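Store brands and the shelf price gap

I have been tracking the price of my own grocery basket since October, mostly to find out whether the store-brand gap is as wide as people say. The basket has 60 items, bought from two chains within walking distance: Basto, which is the cheap one, and Grundwood, which is the one with the better bread.

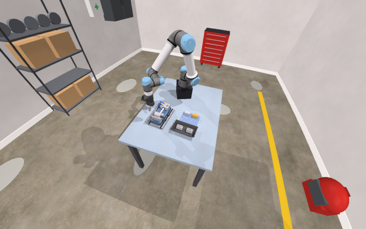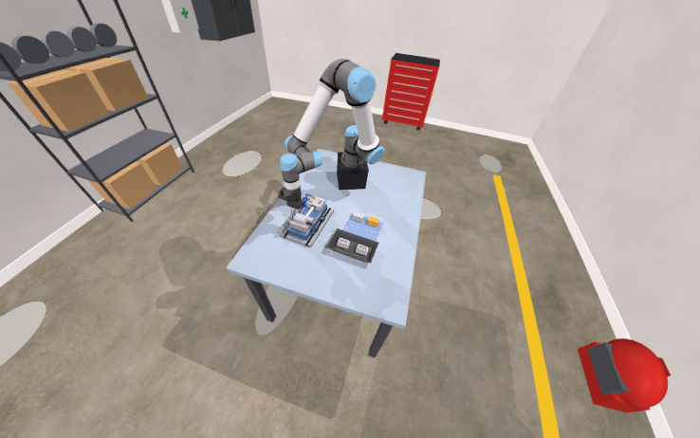 Robot arm on a blue-topped table, two renders.

The method is simple. Each item is logged by unit price, so a smaller package can't pass as a discount. Multi-buy offers are counted only if I would have bought that quantity anyway. Loyalty card prices are in a separate column, because Grundwood now puts them on almost every shelf label and the regular price has become hard to take seriously.

So far the Basto basket comes out 8 percent cheaper on like-for-like brands. Switching to store brands at either chain saves far more – 30 percent at Grundwood, a little less at Basto, where the branded goods were cheap to begin with. Most of the difference sits in cereal, coffee and cleaning products. Milk and eggs are the same to the cent.

Two problems with the data. Basto drops lines without notice, so I have had to replace four items, and each replacement breaks the series. Also, Dresero coffee changed its bag size partway through, and I have not decided whether to restate the earlier rows.

Gwenaël Leblanc wrote in to ask about Macapagal, the new discounter out by the highway. I have not included it. The drive would add a fuel cost I'd need to allocate across the basket, and the store carries fewer than 2,000 products, so at least a third of my list has no match there. I may run a shorter list in the spring.

The spreadsheet is available by email for anyone who wants to check the formulas.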